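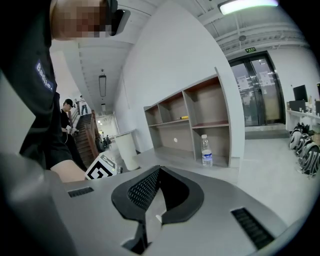 Notes by Primo Tedesco, Family History from Newspapers, evening section, week 6

Death notices, part 2. Last week was where to find them. Tonight is what to do once you have one in your hand. If you missed last week get the sheet off someone, I'm not repeating the microfilm part.

Vocabulary first, because people mixed these up on the homework.

Death notice = short, paid, usually family or funeral home. Name, age, service time. Sometimes not even the age.
Obituary = longer, tells a life. Can be paid or written by the paper. In small papers often the family's own words typed in as is.
Card of thanks = runs a week or two after. "The family of the late ... wish to thank." Everybody skips these. Don't. They name the pallbearers, the neighbors who brought food, the nurse.
In memoriam = anniversary verse. Good for confirming a year, bad for nearly everything else.

Who wrote it matters more than what it says. Ask who knew this, and how. A daughter knows her mother's church and her own kids' names. She may not know her mother's birthplace, or she knows what she was told at age ten. Birth facts in an obituary are secondhand at best. Death date and funeral place are usually good. Mark them differently in your notes! I use P for "person would have known" and T for "told." Use whatever you like but be consistant.

Survivors list. Read slowly.
- Order is normally oldest to youngest but I have seen sons first, then daughters. Check against a census before you build on it.
- "Mrs. R. Pellon" is a married daughter or a sister. Write her down with a question mark, then look for the marriage.
- Towns next to names = where they lived the week of the funeral. That's a free address for that year.
- "Preceded in death by" catches the babies. Sometimes the only place a baby is mentioned.
- Missing people. A child who's in the census and not in either list. Could be a quarrel, a typesetter, a line dropped to save money. Don't decide which. Just note it.
- "Special friend," "like a son to them." Could be a foster child, boarder, hired man. Follow up.

Worked case. Orellana family, Karnex township, the notice we had on the board. Runs 5 lines in the daily and most of a column in the weekly. Daily says died "Tuesday." Weekly says "last Tuesday." Weekly came out nine days later, so those are different Tuesdays if you read them straight. The daily wins here, closer to the event, and the cemetery card agrees with it. The weekly was copying from a letter. You can tell, it still says "our dear father" in the second paragraph where the editor forgot to change it to "their."

Lesson, always get both papers. The weekly had the ship, the first job at the creamery and the brother's name. The daily had the right day.

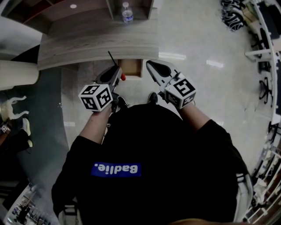

Using the Clindex

Clindex is the card index at the county library, started by the old clippings desk. Two drawers are done in the online list, rest is paper only. The part that's typed up covers 2,536 entries. Surname, first name, paper, date, page. That's all you get, no text. It sends you to the film.

How it's filed, so you don't lose an evening to it:
1. Mc and Mac are together, ahead of the M's.
2. Married women under husband's surname, with a see-card under maiden name only if the notice gave one.
3. Names with accents are filed without. Hipólito is under Hipolito, and once, I found it under Ipolito. Say the name out loud, and try it the way a clerk would of heard it.
4. Chang is both a family and a funeral home. The Chang Funeral Home ledger has its own drawer, 355 cards, pink. If your person has a pink card, the ledger will tell you who paid. Whoever paid is usually the one who supplied the facts. See above re: who knew what.
5. Date on the card is the date of the PAPER, not of the death. Someone makes this mistake every term.

Not found in Clindex does not mean no notice. Try the town they moved from. Try the married daughter's town. Notices got sent "back home" all the time and the hometown version is often longer since people there knew the parents.

Citing it. Name of paper, place, date, page, column. Then where you saw it (film, clipping, somebody's photo of a clipping). A clipping with no date glued in a Bible is still a source, write "undated clipping" and look at the back of it. Grocery ads and ball scores have dated plenty of these for me. One of mine had half a notice for a March seed sale on the reverse, which narrowed it down fine.
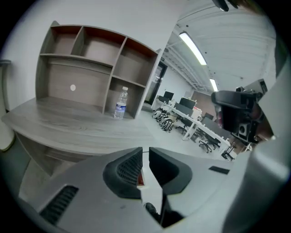
Last changed 7 June 2020

Homework, for next week

Pick one notice from your own family, or take one from the folder if you don't have any. Copy it out word for word, spelling included. Do not fix anything. Then:

a) mark each fact P or T
b) list every name, even the minister
c) one fact you can check in some other record, and go check it
d) one person who ought to be there and isn't

One page is plenty. Handwriting ok if I can read it.

Being decent about it. Older notices say things we wouldn't, about illness or how somebody died. If the grandchildren are living, ask before you put it on a public tree. And recent obituaries belong to whoever wrote them. Quote a line, cite it, don't paste the whole thing onto your site. Take out street addresses and full birth dates for the living, always.

Reading for next week is the chapter on church registers, first half. Skip the Latin, we'll do that in class. Bring a pencil, the reading room won't allow pens.

Comments

Hipólito Orellana
Good notes. On the brother's name in the weekly, it's spelled two ways in the same column, so I would mark that one T. My aunt always said it with a v.

marjorie_k
Is the pink drawer open on weekends or do you have to ask at the desk?

P. Tedesco
Ask at the desk. Bring your library card, they hold it while you've got the drawer.

dell in the back row
I tried the card of thanks tip and got two great-uncles as pallbearers!! One of them I'd had down as dead ten years before that, so now I have to redo that whole branch. Thanks I think

marjorie_k
For (c), does a gravestone count as another record?

P. Tedesco
Yes. But find out when the stone was put up.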